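December
By the Equipment Review Office, Geremmont Kitchen Lending Library

The Miline Immersion Blender: Review for Members

The Geremmont Kitchen Lending Library reviews each new appliance before deciding whether to stock it at its Modport branch. The library serves more than 3,000 members, many of whom borrow an appliance to find out if they want to own one. Reviews are therefore written with two groups in mind: members who will use the item for a weekend, and members who may go on to buy it.

The Miline is a corded immersion blender with a detachable steel shaft, a measuring beaker, and a small whisk. It was bought at the regular shop price of $29. The maker had no part in the review and did not see this text before it was posted.

The blender was used for 10 weeks in the branch's own kitchen and in the homes of reviewers. It was compared throughout with the Mathew, the older immersion blender the library has lent for several years and which members know well. Both were used on the same foods, in the same pots, and by the same people wherever this could be arranged.

Performance on soft foods was very good. Cooked carrots, squash, and potatoes became smooth soup quickly, and the Miline left fewer lumps at the bottom of the pot than the Mathew did. The shaft is long enough for a deep stockpot, although the person holding it must keep the joint above the level of the liquid. The blade guard has wide openings, and food passed through them without much stirring.

Harder foods gave mixed results. Canned chickpeas made an acceptable hummus once a little of their liquid was added. Raw nuts did not blend well, and the motor housing grew noticeably warm during the attempt. The instruction sheet advises against nuts, ice, and frozen fruit. Members should follow that advice, even though the picture on the box shows a berry drink of a sort that most people would make from frozen berries.

Mayonnaise was made in the beaker supplied. It thickened on the first attempt for every reviewer but one, who had poured the oil in too fast. The beaker is narrow, as it should be for this purpose, and its markings are easy to read. The base is rather small, and a hand should be kept on the beaker while the motor is running.

The whisk is the weakest part of the set. It whipped cream well enough but took a long time over egg whites, and it rattled in its socket. Members who bake often will be better served by one of the hand mixers already in the collection.

Cleaning received particular attention. Returned appliances are washed again by branch staff, and a tool that traps food is a burden on everyone who handles it. The Miline shaft comes away from the motor with the press of two buttons. It can be rinsed under the faucet and left blade up in a dish rack in the sink. The motor section must never be put in water and should be wiped with a damp cloth.
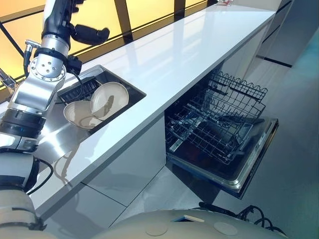 According to Elīna Urbonaitė, the rinse is not enough after anything starchy. She reported that potato dried in a ring under the blade guard, and that she got it out only by running the blender in a tall jar of warm water with a drop of dish soap. She added that the Mathew had never given her this trouble, and asked that the point be made plainly to borrowers.

The office repeated the test with mashed potato and agrees. The Miline's guard curls inward at the lower edge, forming a narrow channel that a sponge does not reach. A bottle brush will clear it if used promptly. Once the potato has set, the warm water method is the better course. A printed card with these directions will be kept in the storage bag, and borrowers are asked to leave it there.

Noise was not measured with an instrument. All reviewers judged the Miline to be louder than the Mathew at its top speed and about equal at its low speed. Conversation in the same room was difficult at the top setting. Members who live in apartments and cook late in the evening may wish to bear this in mind.

The speed control is a dial on the top of the unit, and the power button is on the front. The button must be held down during use. This is a sensible safety measure, but it places a strain on the thumb, and one reviewer with arthritis found that she could not hold it long enough to finish a pot of soup. The Mathew needs less pressure. The library will go on lending the Mathew for this reason, and staff can advise members who are unsure which of the 2 would suit them. 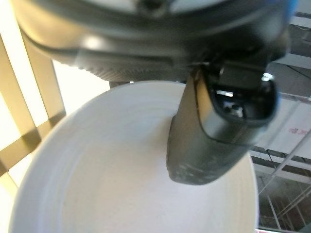

The body of the Miline is the part about which reviewers complained most. It is a plain tapered cylinder of glossy plastic with no change of surface anywhere along it. With clean, dry hands it is comfortable. With oil or soup on the fingers it tends to turn in the palm, and the user grips harder to prevent this, which adds to the strain already described. A finely ribbed band like the one along the lower edge of the dark gray housing shown here would be a welcome addition, set where the fingers close around the handle. The Mathew has a rubber strip in that position, and no reviewer reported that it slipped.

The cord is of moderate length and reached the stove from the nearest outlet in most of the kitchens used. It is stiff when new and holds the shape of its folds. Borrowers should coil it loosely and should not wrap it around the motor section, as the first signs of wear on the test unit appeared where the cord enters the body.

The warranty booklet is clear and is printed in type of a reasonable size. Replacement shafts and beakers can be ordered separately. The whisk cannot, and a lost whisk will not be charged to the borrower.

The library will add the Miline to the Modport collection on the usual lending terms. It is recommended for soups, sauces, and mayonnaise. It is not recommended for nuts, for frozen fruit, or for members with limited hand strength. Members considering a purchase are advised to borrow it first and to make at least one full pot of soup with it. Reservations may be placed at the branch desk.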